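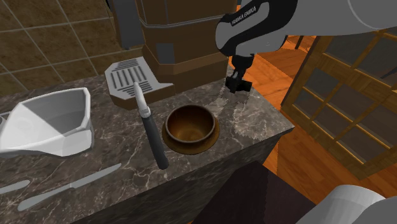

Figure 3. Dark brown-gray marble with pale veining on the top surface and the front face, and a brown bowl.

4.2 Veined stone and the missed crumb

The strongest effect in the whole survey came from a place we had barely thought about when we planned it. People who cook on dark, veined stone wipe their counters less often than people who cook on plain surfaces, and they rate those counters as cleaner. The gap held in Flutmont, where most kitchens are small and old, and again in Sterkavora, where nearly all of them were fitted in the past decade. We mailed 2,000 forms and got 1,000 back, a return that delighted us, and 158 of those came from homes with marble or a marble-look surface in the main cooking area.

Why should veins matter? A pale streak on a dark ground (Figure 3) has much the same contrast as a smear of flour or a dried drop of milk. The eye has to sort one from the other, and in a kitchen at 7 p.m. with a pot about to boil over, it mostly doesn't bother. Respondents described this in wonderfully plain terms. One wrote that she finds crumbs "with my hand, never with my eyes." Another keeps a flashlight in the cutlery drawer and shines it sideways along the stone before rolling out dough — a trick we have since taken up at home.

We followed up with 64 households, all of them with veined stone, and asked them to keep a wiping diary for two weeks in October. The diaries bear out the survey and add something new. Wiping was driven by touch and by tasks: a sticky spot under the wrist, the arrival of guests, the start of a baking session. Entries that gave "looked dirty" as the reason were rare, and most of those concerned red or orange spills such as tomato or paprika oil. Pale spills hardly came up at all, even in homes that bake every weekend.

The front edge deserves its own note. On a thick slab the veining carries on down the face, and drips there went unrecorded for days at a time. Several diary keepers first noticed the face of the counter because our form had a box for it! We treat the numbers for this box with care, as the form itself seems to have changed what people did.

Objects left standing on the counter make the picture more complicated. The Tiedemann scale, which we use here in its short version, scores a surface by how much of it is open, and it works well for plain laminate. On veined stone it falls short. A mug or a large white vessel draws the eye, and respondents with a full row of things along the counter judged the stone between them more generously than those who kept it bare. We did not expect this and would love to see it tested in a lab.
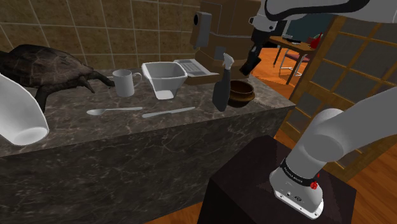

4.3 Tile and grout

Walls told a different story. Grout lines give the eye a grid to check against, and a splash that crosses a line is spotted quickly. Homes in Clultora with large tiles behind the counter reported cleaning the wall as often as the counter below it, and a few cleaned it more. Tile color made little difference, but grout color did: light grout was scrubbed, dark grout was left alone. We return to grout in Section 5, where the sealing data are given in full.

158 shares · 64 comments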